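**Snack assortment box** – also *mixed box* or *sharing box* – is a term used in the confectionery and catering trades for an open or lidded container holding individually wrapped snacks of more than one kind. The contents are usually shelf-stable and sold or served without further preparation. The box may be filled by a manufacturer, by a retailer, or at home from packets bought separately.

## Terminology

In trade use, an assortment differs from a multipack. A multipack holds identical units, or units of one product in several flavours. An assortment holds products of different type, such as biscuits, wafers, jellies and dried fruit. The Florcombe packing guide, widely copied by small British suppliers, sets the lower limit at six product types and calls anything smaller a *selection*. The distinction is not observed in ordinary speech.

## Container

Most boxes are rectangular and shallow in relation to their length. Folding carton is the usual material for boxes sold filled; rigid board and moulded plastic are used where the box is meant to be refilled. Interior and exterior are often finished in different colours. Dividers are common in gift boxes and rare in household ones, where packets of unequal length make fixed compartments wasteful.

The Coppens pattern, a lidless box with straight walls 90 mm high, was designed for table use. The wall height lets medium packets stand upright while their upper seals remain within reach. Taller walls hold more but hide the lower layer.
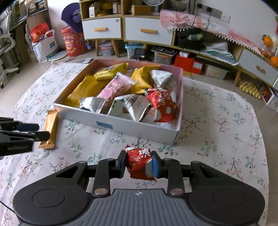
## Wrappers

The flow wrap is the most frequent form of individual packaging. Film is drawn around the product, sealed along its length, and crimped and cut at both ends. The cut is commonly serrated, which gives the consumer a starting point for tearing. Small red packets with white Chinese characters and serrated top and bottom edges are of this general appearance, and the same design may occur more than once in a box otherwise made up of single items. Longer bars have similar crimped ends. Triangular packets do not stack with flat ones and are generally placed last, towards a corner.

Films may be opaque, metallised or transparent. Metallised film slows the passage of light and moisture and gives a silver surface where it is left unprinted. Transparent film is chosen where the colour of the product is itself a selling point, as with pink or fruit-based sweets.

## Arrangement

Two methods are recognised. In *flat filling*, packets are laid in layers with the printed face upwards. In *propped filling*, they are leaned against the walls and against one another, so that part of each wrapper shows. Propped filling uses space less efficiently but allows a packet to be withdrawn without disturbing the rest. Crushable items are kept out of the bottom layer in both methods.

A comparison issued by Bedell, a packaging supplier, found that a box taking 131 small packets when filled flat took just over 90 when propped.

## Storage

A mixed box takes the shortest best-before date among its contents. Where the outer packaging of a multipack has been discarded, the date and allergen list may be lost with it – many inner wrappers carry only a product name. Futov boxes have a paper slip under the base on which these details can be copied. Strongly scented items, in particular mint and spiced products, are normally kept apart from plain biscuits during long storage.

## See also

- Flow wrapping
- Gift hamper
- Multipack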